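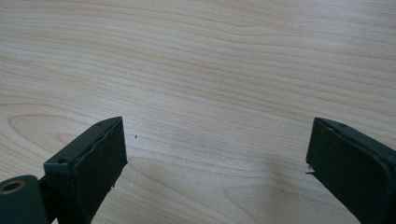 Tabletop, long grain with the loop towards the lower left.

Workshop notebook, Sandetham. August, started writing at 4.15 with a mug of tea going cold next to me.

Spent most of today on the top for the Wike table, or more truthfully spent most of today looking at it and the rest of it rubbing. I do love this sheet. It came from Cuvwood with a batch of much plainer stuff and I very nearly put it at the back of the rack with the others, and then Ebere Osagie pulled it out and laid it flat and we both went rather quiet. The grain goes along in long lazy waves, like sand after the tide has been over it, and then there is that stretched-out loop wrapped around an oval, which I keep wanting to call the eye even though Ebere says it looks more like a pond on a map. Pond it is, for the purposes of this notebook, as I lost the vote.

Now the finish, and I want this written down properly because last time I trusted my memory and we ended up with a sideboard in two different shades. Bare veneer sanded by hand along the grain, cork block only, no machine anywhere near it. The face is thin and I have gone through one before (the hall shelf, we don't talk about the hall shelf). Dust off with the soft brush, then a cloth barely damp with the thin spirit, left alone while I had lunch. After that two coats of the Roner matt, put on with a folded cotton rag and wiped back hard. I used 85 ml for the first coat, measured in the little beaker, and a good deal less for the second, though I forgot to measure that one until the beaker was already in the sink. Sorry, everyone.

It has kept its pale colour, which was the whole worry. The oil we used in the spring turned everything the colour of tea, lovely on the oak and quite wrong for this. With the Roner the background is still somewhere between cream and beige and the darker streaks have stayed a sort of honey brown. There is a soft sheen if the light is coming straight down, and it feels smooth all the way along when I run the back of my hand over it — I find the back of the hand much fussier than the palm, and I'd recommend it to anybody who hasn't tried.

One thing to watch. The lower middle looked a shade greyer to me when I stepped back, and I had a bad five minutes thinking I had left it thin there. Ebere moved the lamp to the other side and the grey moved too, so I am fairly content it's only shadow. I would still like to look again in the morning with the big doors open before I say so to the customer. If there is a dull patch it wants a light third wipe over the entire top, edge to edge, and please not just a dab in the middle, as it will show as a ring for ever after.

Which way round it goes on the frame is still undecided. I had been planning on the loop at the window end, where the family would see it as they come in from the garden. Ebere would sooner have it at the other end by the bench, with the calmer bands where people will mostly be eating, on the grounds that plates would cover the pond up and that would be a pity. I think that's a fair point and I'm coming round to it. The fixing holes are the same either way, so we have until the legs are ready to make up our minds.

Job number for the sheet is 332, pencilled on the underside near the corner. Please leave the number on when you do the back.

Still to do:
Look at the lower middle by daylight.
Seal the underside, same matt, one coat is plenty.
Ease the long edges very slightly with the fine paper, about 100 strokes a side was right on the test strip.
Ask Cuvwood whether they have another sheet from the same log, for the matching shelf. I'd rather know soon, as the shelf has been promised.
Wash the rags out and hang them flat on the line outside, not in the bin.

Ebere has gone to ring Wike about the delivery. Leaving the top uncovered overnight with the side window open a crack, so please nobody sweep in there before I'm in.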